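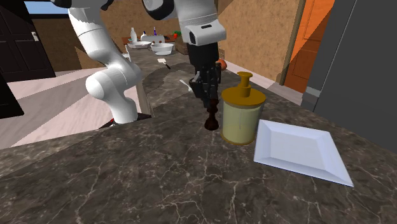 Fostering update, long overdue, typing this at 6 am before the dog wakes up. So Ondo is still here. Week 8 of what was supposed to be a two week foster, yes I know what that means, my sister has already told me what that means. He came up from Kinsella in October with a cough and no leash manners and the cough is gone. Leash manners, working on it. Big news is he's stopped trying to get his feet up on the kitchen counter, and I was ready to give up on that one. Ours isn't dark brown marble with fine white veins all through it, it's old yellow laminate, house was built in 1977 and so was the counter, but he loved it like it was made of ham.

What worked — feeding him first. Before coffee, before anything. Hyun-seo Koo from the foster group suggested it and I sort of rolled my eyes, sorry Hyun-seo. Three days later he was lying on the mat while I made toast. Just lying there! Also stopped leaving butter out. Probably should of started there.

Vet stuff. Heartworm negative, finally. Teeth are bad, two need to come out at the back, and the estimate from Gevilen was 1040 which made me sit down. The rescue covers it but they're stretched right now, so there's a raffle. Quilt, dog bed, a bag of the good kibble. Message me for tickets.

Cats are fine. Aven has decided he's furniture and walks over him. The other one lives on top of the fridge still and comes down at night, I hear her.

Two families have asked about him. One has a yard but wants him outside all day, so no. The other is a retired couple, no cats, lots of walks, and they're coming by to meet him again after the dental. They brought him a squeaky carrot last time and he carried it around for 12 hours straight, slept with it under his chin. I liked them a lot. I cried in the garage a little bit after they left, whatever.

If you've been thinking of fostering, the group needs homes for medium dogs esp. ones ok with cats. Crate and food are provided. You will need your own old towels, so many towels.

Ok he's up. More after teh dental.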